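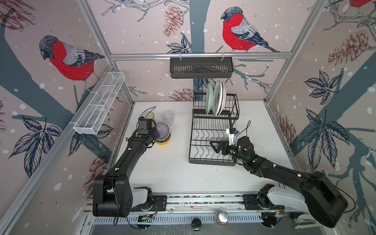

Two plates standing in the upper tier of the rack

Doturine – Restored Edition
Catalog number: 3524
Format: Blu-ray, one disc
Running time: 65 minutes
Sound: Mono, Greek with optional English subtitles
Booklet: 20 pages
Publisher: Grustport Film Library

Overview

Doturine is the only feature directed by Panagiotis Papadakis. It follows a harbor clerk, played by Ourania Rallis, who is sent to a small island to close a customs office that has had no business for years. She finds that the office is still being run each day by a retired pilot (Thanasis Kouris), who stamps papers for ships that never arrive. The clerk has one week to complete her report, and the film gives each of its seven chapters to a single day of her stay.

The film was shown briefly on its first release and was afterward available only in a shortened version with a replaced ending. This edition presents the full cut, including the ferry sequence and the original closing titles.

About the restoration

The restoration was carried out by Sevell from the camera negative, with one reel taken from a release print where the negative was damaged beyond use. Viewers will notice a softer image and heavier grain during this reel, which begins shortly after the storm. Scratches and dirt have been reduced by hand. Grain has been kept, and no attempt has been made to steady the handheld shots on the pier.

The soundtrack was transferred from the magnetic master. A low hum remains under two of the night scenes. Removing it would have affected the dialogue, and it has been left in place.

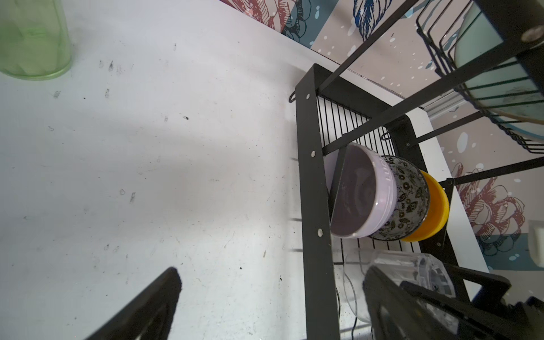

Anastasia Stamatopoulos writes that she had seen only the short version before buying this disc, and that the full ending changes her view of the pilot entirely: "I had always taken him for a comic part. With the ferry scene put back, he is the saddest person in the film." She adds that the English subtitles are easy to read but sometimes leave the screen too quickly in the courtroom chapter.

Subtitles have been retimed on all copies shipped from January onward. Customers with an earlier copy may request a replacement disc through the Library's order desk, quoting the catalog number.

Color and picture settings
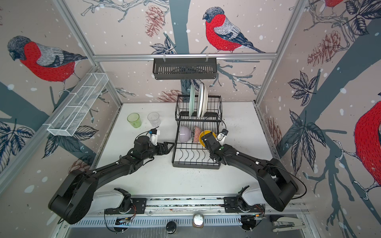 The color of the new transfer was approved by the film's camera operator, Graham Staniforth, and differs from that of earlier releases. The older version was warm throughout. The restored image is cool in the winter chapters, with strong color held back for a few objects such as the clerk's scarf and the harbor lamp. The effect is close to that of the bullfinches on the printed wallpaper, where the red breasts carry the color and the branches around them stay a dark gray-blue. Televisions set to a vivid or dynamic mode will push these reds too far, and the Library recommends a cinema or standard setting for home viewing.

The disc opens with a short test pattern, found under Setup, which may be used to check brightness and black level before the film is played.

Extra features

Audio commentary by Graham Staniforth
The shortened version, presented in standard definition
Dantas, a short film by the same director, silent with music
Camera tests and costume tests
Original trailer
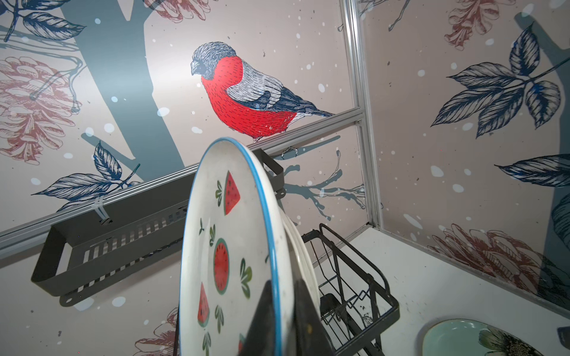 The short film Dantas is presented at its original speed, with a piano score recorded for this release. It may be played with or without music. The costume tests have no sound and are shown complete – including several outfits that were not used in the finished film.

Booklet

The booklet contains an essay on the making of the film, a full list of cast and crew, and notes on the transfer. Pages from the shooting script are reproduced with the director's pencil changes.

Screening rights

The disc is sold for private home use. Schools, libraries and film societies wishing to show Doturine in public should apply for a screening license before announcing a date. A theatrical file is available for cinemas on separate terms.

Ordering and returns

Orders received before noon are normally sent out the same day. Unopened copies may be returned for a full refund. Faulty discs are replaced without charge on receipt of the original.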